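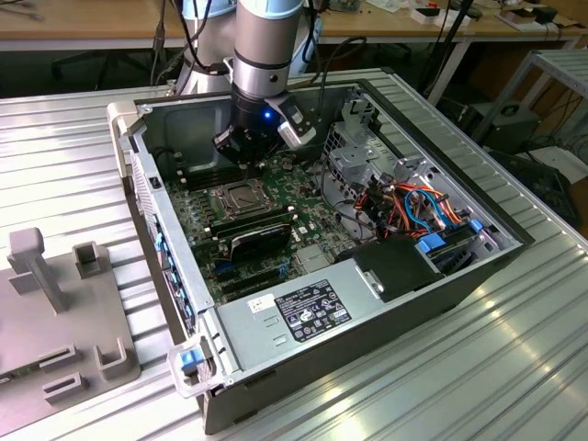 Chapter 5
Keeping Equipment in Service: Maintenance and Replacement

What this chapter covers

Every business that owns equipment has to decide how long to keep it. A bakery has ovens, a print shop has presses, and almost every office has computers. Each of these loses value over time and costs money to keep running. This chapter looks at how small firms make that decision and how the choice shows up in their accounts.

Key terms: service life, book value, salvage value, preventive maintenance, downtime

5.1 The Plosness print shop

Thilini Pramanik runs a print shop in Plosness with 17 employees. In May her office manager asked for 30 new desktop computers to replace the ones used for design, billing and the front counter. The supplier, Fillow, offered a discount on a full order. A local repair firm, Salehi, offered to service the old machines for two more years at a fixed yearly fee.

Neither offer was clearly better. The new computers would cost more at the start but would need little attention. The old ones had already been paid for, and most of them still did their work.
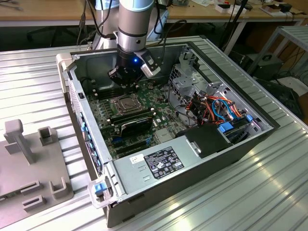 Service life is the length of time an asset can be used at a reasonable cost. It depends partly on how the asset is built. A desktop tower with a removable side panel, for example, can be laid on its side and opened so that the motherboard is within reach, and a failed part can often be changed without replacing the whole unit. Sealed equipment gives the owner fewer choices – a small fault may end its service life early. Book value is a separate matter. An asset may be carried at zero in the accounts and still be in daily use.

Pramanik began by listing what each option would cost over the same period. She included purchase price, service fees, and wages paid while staff waited for a machine to be fixed. This last item is part of the cost of downtime, and small firms often leave it out. 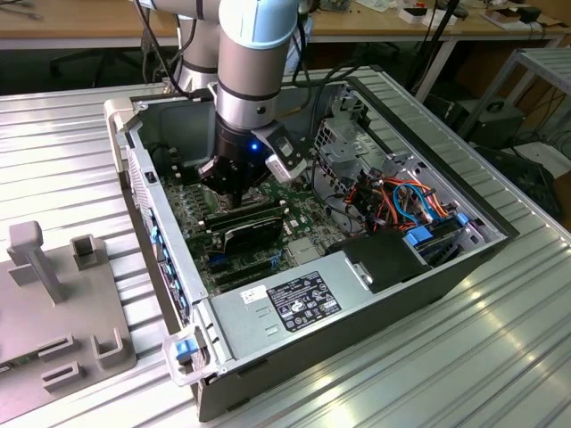
She then subtracted the salvage value, or the amount the old computers would bring if sold. Fillow would take them in trade, but only as part of a full order. Salvage value usually falls each year, so a firm that waits should expect to receive less.

We return to her figures in Section 5.2, where they are set out in a table beside those of Skenar, a larger firm that leases its equipment. Before reading on, write down which costs you would compare and over what period.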